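Running a small company from home: tips for the room, the hallway and the kitchen table

When I started Rolier with Nkrumah Frimpong, our first office was my kitchen. We sold to small shops in Londstead, and customers called before breakfast. These are the habits which helped us.

Keep one table only for work
If you must eat on it also, put the papers in a tray before each meal. We lost an order of 200 pieces under a plate once, and the buyer went to Appiah.

Make the samples bag in the evening
Pack it completely, with price list and charger, and leave it near the door. A buyer may say "come now" – then you need only your coat.

Write every call in one notebook
Use a paper one with a hard cover. Put the name, the time and what you have promised. Each Friday-type job, like sending the invoices, gets its own page at the back.

Clean the kettle before visitors
Fill it half with water and half with white vinegar, boil, wait an hour, and rinse well two times. Our first investor drank three cups of tea.

Label the boxes on the short side
On a shelf you see only this side. We had 64 boxes in April and opened nearly all of them to find one cable.

Keep the hallway free
Couriers come at any hour. Shoes go on a rack, parcels go on the other side, and the way to the door stays open.
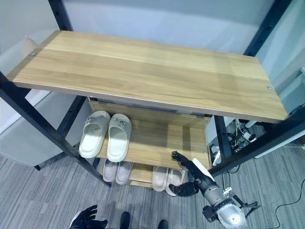

Stop at a fixed hour
We stop at 5 in the afternoon, except when a big client like Grevex is waiting for an answer. Turn the telephone face down and wipe the table.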